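Thread: Second arm for bar prep, is it worth the money?
Board: Equipment and Budgets

kestrel_lane
We're pricing a two-arm station for the bar prep bench at Derkivstead. Istau quoted us 428 a week to lease the pair with grippers and wrist cameras, or 284 for a single arm. The contract renews in February and I have to put a number in the plan before then. My boss likes two. I've read the brochure and I still can't see what the second arm does for 144 extra a week. Pulling bottles, moving plates, setting out fruit – one arm can do those in turn.
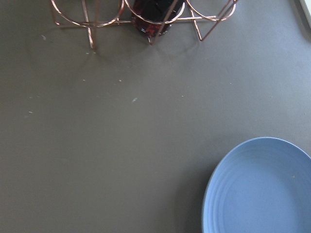 Wrist cameras are the line on the quote I'd fight first. They're priced per arm, so the second one doubles it, and the rep kept saying close-up view as if that settled the matter. Close up, you get a few rods of a copper rack, the lower half of a dark container and part of a blue plate. Fine for lining up a grab. I wouldn't trust it to tell me which bottle I'm grabbing.

drumlin44
You're comparing the wrong things. The wrist view was never meant to pick the bottle, you pay for the overhead or side camera for that. Did Istau quote one?

kestrel_lane
Listed as optional. Of course.

drumlin44
Then it isn't optional, put it in. And ask for it in writing that it covers the entire bench.

potboiler
Disagree about the wrist camera being useless for picking. Labels can be read from up there if the angle is right.

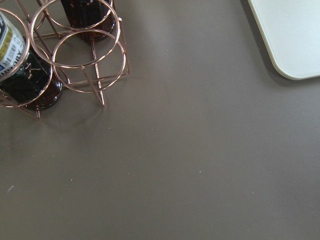
Label reading should be in your acceptance test, with your own bottles in your own rack. Don't let them bring theirs. From a wrist you may get lucky and catch a big "TORY" across a pale label, and the bottle next to it gives you brown glass and no label at all. So I'd budget for both cameras and make them show you every slot before you sign.

kestrel_lane
"If the angle is right" is doing a lot of work there. That's one label out of two.

potboiler
One out of two from a single position. The arm moves, you know.

sorrel_b
We leased a pair from Antoniuk for 3 months and sent one back. The second arm mostly waited. What ate the budget was everything next to the table: power, cable runs, somewhere to put the pendants, floor space you can't use for anything else. Measure the floor before you measure the bench.
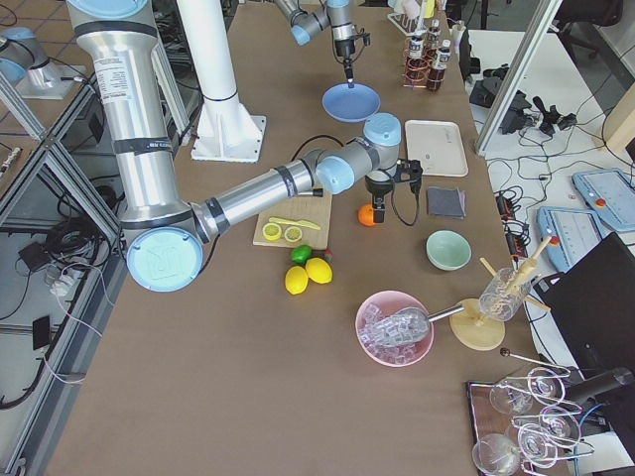
And get a separate price for mounting, because ours came in as a surprise after the lease was signed. Same with grippers. Two fingers will do for citrus and plates, but stemmed glasses were a whole other talk with the sales guy, and his answer was a different set of fingers at extra cost.

drumlin44
You sent one back because you never gave it a job. Ours holds while the other one works. You can't do that with one arm and a prayer.

sorrel_b
A clamp holds too. A clamp is a lot cheaper than 144 a week.

drumlin44
A clamp doesn't let go and fetch the next plate.

kestrel_lane
ok so this is where I've got to. Single arm at 284, fixed camera included, mounting and fingers priced up front, and an option on the second arm at the same rate if we can name 4 jobs that need both. Does Istau even do options like that?

potboiler
Kestton does, or did. Istau told us no and then said yes when we brought up Kestton. Ask late in the day, I got my best answer at 4:45.

sorrel_b
Whatever they say about the rate, check who pays to ship the second one back. We did.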